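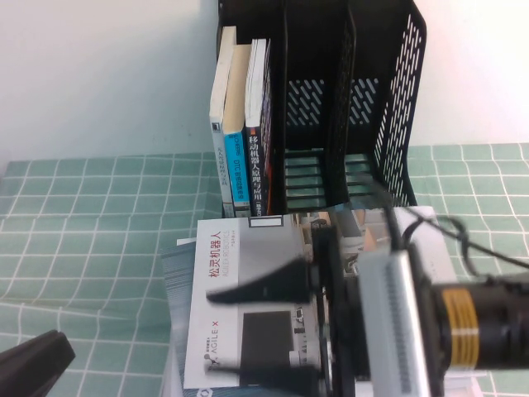

Conbridge, November

By our automation correspondent
42 shares | 8 comments
Search this site Go

A tidying task for a robot arm is usually written down in one line. "Put the books in the organiser" is typical. The line goes at the top of the task sheet, the operator or the policy runs it a few hundred times, and a success rate comes out at the other end. My argument is that the one line is inadequate as a specification and that the success rate built on it should not be published until something better replaces it.

Take a desk with a slotted file organiser against a wall, some books already upright in it and a pile of printed matter lying flat in front. A catalogue is on top. Other covers stick out from under it at different angles. A person told to tidy this will make a dozen decisions without noticing them: whether the catalogue counts as a book, whether the pile is one item or several, whether the order of the spines matters, whether a leaning book needs to be straightened. A robot cell has to have those decisions made for it, and if the sheet is silent they get made by whoever is marking the run.

I have been through 18 task sheets used by firms and laboratories that supply or assess arms for office handling. Three of them defined the end state in terms a second marker could apply without asking the first. The others relied on words such as "neatly" and "correctly". One sheet, from Ornmont, used "neatly" in both the instruction and the pass condition, so that the condition added nothing.

The Prantl guide for light handling cells does better than most. It asks for a start state, an end state and a list of permitted intermediate contacts. Its weakness is the start state, which may be given as a photograph alone. A photograph fixes where things are in one view. It leaves out the order of the stack where items are hidden and says nothing on whether the bottom cover is folded under. Two crews resetting from the same picture can produce stacks that behave quite differently under a gripper. The reset should be a written procedure, with the photograph attached to it as a check.

Flat paper goods deserve a section of their own. Most of the handling rules I have read were drafted with boxes and bottles in mind, objects that present two opposed faces to a parallel gripper. A catalogue lying on a tablecloth presents one face and a thin edge. The fingers have to get under that edge, which may mean pressing into the cloth, dragging the item to an overhang or lifting a cover and hoping the rest comes with it. Each of these is a different method with a different risk of damage. A sheet that records only "picked" has thrown away the part worth knowing.

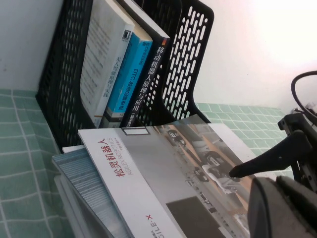
Books upright in the organiser, catalogue flat in front of it, gripper finger close over the cover.

The surface should be specified too. Cloth wrinkles, and a wrinkle under a thin item changes the height at which a finger meets it. Printed grids are popular because they give the eye a reference, but a grid on fabric bends with the fabric and ought not to be used for measuring position unless the cloth is fixed down. I would write that into any guide as a plain prohibition.

Then there is the camera question. A view from beside the bench and a view from the wrist will disagree about clearance, occlusion and sometimes about whether contact has been made. The Flesix procedure lets the marker choose whichever view is clearer. I think this is wrong. The deciding view should be named before the first run, with the second used only where the first is blocked, and each use of it logged. Otherwise the clearer view tends to be the more generous one, and over 500 runs that generosity becomes a measurable part of the result.

The objection I hear most often is cost. Writing a full sheet for each task takes time, and small teams would sooner spend it running the arm. I have some sympathy. But the sheet is written once and the runs are repeated - a vague sheet sends its cost to everyone who later tries to compare figures with it. A usable one fits on a single side of paper. It names the items, the stack order from the bottom up, the surface, the deciding view, the pass condition for each item and the contacts that void a run.

A second objection is that real offices are untidy and that tight start states produce arms which work only on the bench. Variation is needed, certainly. It should be written down as variation, with ranges for angle, overlap and position, so that a reader knows how much of it was tested. An unrecorded mess gives no evidence of robustness.

Until the next revision of the Prantl guide, buyers can ask for the task sheet along with the success rate. If the supplier sends one line, the rate should be left out of the comparison.

Comments (8) | Share | Print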